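Gister starts side-by-side gripper trials
Wednesday, July 10, 2024

The gripper bench at Gister is busy again, and what a good start it has been! Two finger designs, one from Fulletti and one from Lehtinen, are being put through 900 grasps each, with 40 everyday items to pick up and set down.

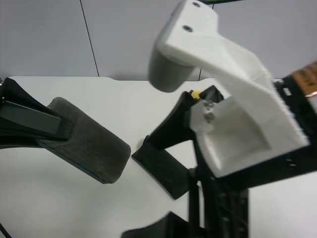 Ribbed fabric pad on the left, flat black pad on the right, over the white test table.

The team is keen to learn how much the pad surface matters when an item is thin or slippery – a question that came up again and again last December. Each item gets 3 tries before it is swapped. Perlow is supplying the controller, and first results will go up on the project page.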